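Storncombe Neighbours Help
Home and Workshop > Floors, rugs and cloths

Dark cloth under a table on concrete floor keeps creasing and moving

Asked by Csenge Kovács
Jan 20, 2022
Viewed 1356 times

Hello everybody. I rent a ground floor room in Storncombe, which I use for sewing and small repairs. The floor is bare concrete, pale grey, and it is painted with something, I don't know what. My work table has a wood veneer top and stands near the middle. I put a dark grey cloth on the floor, going partly under the table, for two reasons. First, small screws and buttons do not bounce away so far. Second, I kneel there when I cut patterns and the concrete is very cold for the knees.

The problem is that the cloth does not stay flat. I iron it, I put it down, and after one day there are wrinkles across it again, mostly in the part near the table. It also moves slowly in the direction of the door. I have tried to put two table legs on top of it, but then it pulls from the legs and the wrinkles go in long lines from there. When I took the legs off again it was moving more.

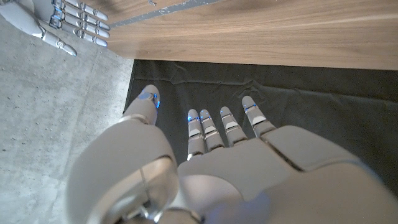 I bought the cloth in September from the end of a roll, so I have no label and I can't say what is inside the fabric. It is not stretchy in one direction and a little stretchy in the other. The edges are not hemmed. I have 53 cm of it going under the table and the rest is in front.

I would not like to glue anything, as the landlord is strict with the floor and I had already a discussion with him about a nail. I also would not like to buy a real carpet, because chalk and threads are hard to get out from it. Is there some simple way to keep such a cloth flat? And does the dark colour come off on painted concrete if it stays there all winter? Thank you in advance and sorry for my long text.

3 answers

Answer by Dorottya Virág
Marked helpful by 58 people

I had the same trouble in my hobby room, also on concrete, so I write what I did.

A thin cloth on a smooth floor has nothing to hold it. When you kneel on it and stand up, you push it a little each time, and the wrinkles collect at the place where it can't go further, in your case near the table. So please take the table legs off it, or else put all four legs on it. Two legs is the worst choice. With four legs you need a bigger piece of course.

Then buy a non-slip underlay, the open rubber net type which is sold for rugs. I have one from Valente, but the market ones are the same to my eye. Cut it smaller than the cloth, two fingers narrower on every side, so that it does not look out. Sweep the concrete very well before. I did not sweep the first time and the net was sliding on the dust like on flour. Wash the floor and wait until it is dry, overnight is best.

Hem the edges. You sew, so it is a small job for you. I put flat curtain weight tape inside the hem on the long sides and it made a big difference. The corners do not turn up any more when I sweep past them.

About the colour: wet a white rag, press it on a corner of the cloth for some minutes and look at the rag. If it comes away grey, wash the cloth cold with a little vinegar and test again. Even if the rag stays white I would lift the cloth every two weeks and let the floor breathe. Concrete on the ground floor can give damp from below, and some rubber nets leave a yellow pattern on paint if they lie too long. Try a small piece of net behind the door first, since your landlord is how he is.

Comment by Csenge Kovács
Thank you Dorottya, this is very clear. I did the test with the rag and it became a bit grey, so I will wash it first. Is the weight tape going in the washing machine also?

Comment by Dorottya Virág
Mine does, at 30 degrees, in a pillow case. I don't spin it fast.

Answer by Hryhorii Vasylenko
Marked helpful by 2 people

Just use double tape. Works at me for years.

Comment by Jolán Veres
She wrote that she can't glue on the floor. Tape took the paint off in my garage, in strips, and I had to repaint the whole corner.

Answer by Yolanda Barrios

Another idea is to change the cloth for something heavier. I use an old canvas dust sheet, the cotton one that painters have, folded double and stitched around. It is not so nice to look at, but it lies flat from its own weight and you can shake it outside. For the knees I have a garden kneeling pad which I move with me, so I don't need the cloth to be soft.

If you want to keep yours, don't iron it so hot. My sister had a dark fabric with polyester inside and the hot iron made shiny places and small waves that never left. Hang it damp over a door and pull it straight by hand.

Check also if your table has felt pads under the legs. Mine was sliding a little every time I leaned on it, and it took the sheet with it. With rubber caps it stopped. The hardware shop next to the Grivach bus stop has them in several sizes, measure the leg before you go.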